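I Tried a Paid Decluttering Program and I Have Questions

Posted in: Home, Money, Grumbling

My sister-in-law swears by Trestoretti. If you haven't run into it yet, it's a home organizing program that comes as a set of weekly emails, a workbook and a private forum, and it promises that you will let go of 1000 things by the end. I signed up in November, mostly so I could stop hearing about it at dinner.

I should say I'm not a hoarder. I have a normal house with a normal amount of junk in it. There's a hall closet I open carefully, and a drawer in the kitchen with takeout menus from places that have closed. That's the level we're talking about.

Week one: the number

First problem. Who decided on 1000? The workbook never says. I asked on the forum and a moderator named Fotini Bakalis told me, very politely, that the number was "a horizon." I wrote back asking if a pair of socks counted as one thing or two and got a smiley face.

It matters, though, if you're going to make people keep a tally. One guy, Derek Rudd, posted that he had hit 40 on his first evening. Reading further down, most of that was ballpoint pens. Good for Derek, but I don't believe his life has changed.

I did the hall closet that week and I'll admit it felt nice. I found a good flashlight. I also threw out a scarf I now want back.

Week two: the shopping

By the second week the emails had started recommending bins. Then drawer dividers, then a label maker, then a shelf riser from Hovland that cost more than anything I was planning to put on it. I have a suspicious mind, so I went back through and found a store link in every single email after the first one.

Maybe that's fine. People have to earn a living. But a program about owning less stuff had me with a cart full of stuff before I'd filled my second trash bag – and the bins were not small. Where do you keep the empty ones?

Beverley Sowerby, who I used to work with and who has the tidiest house I've ever been in, uses shoeboxes. She has used the same shoeboxes for 8 years. I trust Beverley. 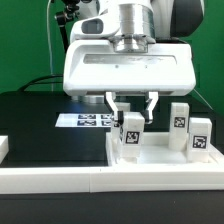 Week three: the feelings

You're supposed to write a letter to an object before you donate it. I picked a waffle iron. I got as far as "Dear waffle iron" and went to watch TV.

I know this works for some people, and if you're clearing out a parent's house I can see why you'd want a way to slow down. For a waffle iron it's a lot. The workbook gives you a full page with lines.

What I'd do instead

Borrow a library book on the subject, any of them, since they all say the same thing. Do one closet. Stop when you're bored. Take the bags out of the house the same day, or they'll live in your trunk until spring like mine did the last time I tried this.

I canceled before the fourth email. The refund took two phone calls and I'm still waiting on part of it, so I'll update this post if it shows up. My sister-in-law has moved on to a meal planning thing called Gokon. I've told her I'm busy.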